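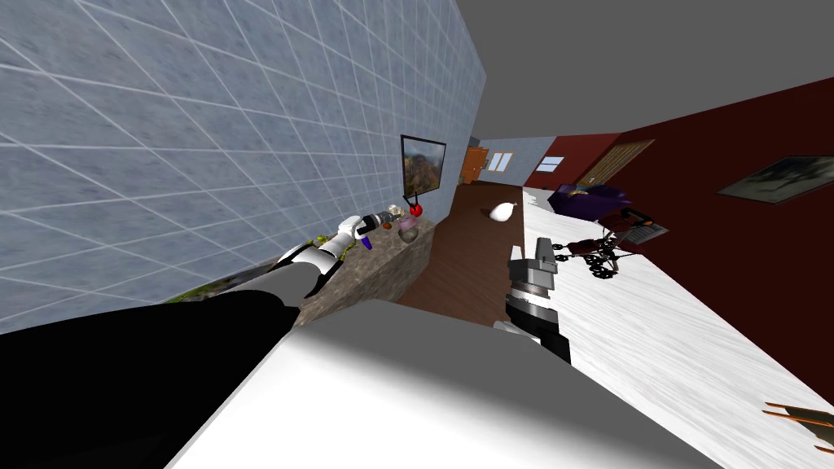 The demonstration kitchen, left arm at the counter.

The invitation had said two o'clock and lunch, and by two-thirty there had been no lunch. Debora Rinaldi sat in the second row with her coat on her knees. In front of her a boy from Genby was filming the big screen with his phone, though nothing on it had moved yet.

"What you're seeing is a real kitchen in every way that matters," said Kedir Wako. He had a clicker in one hand and kept his thumb well away from the button.

"Is it a real kitchen?" said Debora.

"It's a simulated kitchen."

"So there isn't one."

"There's a robot in it," he said pleasantly, and a few people laughed, and she wrote down simulated and underlined it.

She ran the kitchen at the Ruggiero home, which meant 37 residents, 4 of whom could not have salt and one who said she couldn't and could. The owner, Liliana Donati, had read something on a plane and come back wanting arms. She wanted arms by spring. Debora had been sent to Stemevora on a Friday in November, on the worst bus in the county, to look at the arms and be enthusiastic about them.

Kedir pressed the clicker. On the screen the walls were all on a slant, and the woman next to Debora put her head over to one side to straighten them. There were pictures hung up, she noticed. Somebody had sat at a desk and picked out pictures for a kitchen no one would ever stand in, and at Ruggiero she had been asking for a second sink for three years.

"Uleo has done this 3,000 times," Kedir said. Uleo was the name of the software, or the robot, or both. He had used it all three ways. "Every time it learns a little."

"How many of the 3,000 went right?"

"That depends how you define right."

"Dinner on the table," said Debora.

He smiled at a place just over her head and moved on to the next slide. 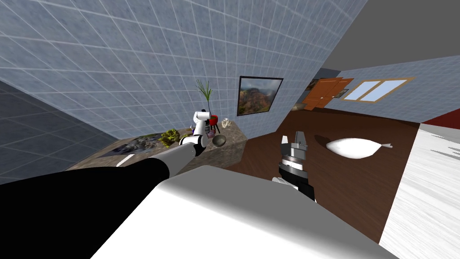
"Would it know if something was off?" asked a man in the back. "Say you had greens that had been sitting since Monday."

"That's a perception question," said Kedir.

"It's a smell question," said Debora.

The boy from Genby turned around to see who she was. She gave him the look she gave delivery drivers and he went back to his phone.

What bothered her was how quiet it was. A kitchen at a quarter to three should have a radio in it and a pan soaking and Graziella Serra shouting that someone had taken the good peeler. Graziella was sixty-one and had a bad shoulder, and it was Graziella's hours that Liliana had in mind, though she had never said so out loud. She'd said "freeing people up." Debora had asked what for, and Liliana had looked at her phone.

"Can it open a jar?" she said.

"Not in this build."

"Can it wash up?"

"It's on the road map." Kedir set the clicker down on the lectern. Without it he looked younger, and tired. "Look, today is about handling. Picking up everyday objects, two hands at once. It sounds easy and it's very hard. My own kids were four before they could do it without dropping half."

She hadn't expected that, and for a moment she almost liked him.

"Did your kids cost what this costs?" said the man in the back.

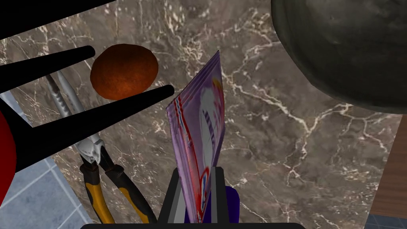 "Who keeps pliers on the counter?" said Debora.

"It's a varied set of objects," said Kedir. "We vary them on purpose."

"With the food?"

"It's a test."

"I'd be shut down," she said. "I'd have an inspector in by lunch. You'd fail me for that, wouldn't you?" She said this to the woman beside her, who turned out to work for Stemevora and was holding a stack of feedback forms.

The woman's badge said Sarahí Esquivel. She passed Debora a form and then, after thinking about it, a pen. There were 17 questions. The first was How excited do you feel about the future of food service? and you could circle any number from five to ten.

Debora wrote a two beside the five and circled it.

At three-fifteen the sandwiches came in on a cart, pushed by a man in a white jacket. He had the wrapping off and the plates out before Kedir had finished thanking everyone for coming. Debora watched him do it. He checked the egg ones, frowned, and moved them off the end of the cart, away from the radiator.

"Did you make these?" she asked him.

"Me and my sister."

"What time did you start?"

"Six," he said. "Do you want egg or ham?"

She took ham, and wrapped an egg one in a napkin for Graziella, and went to see about the bus.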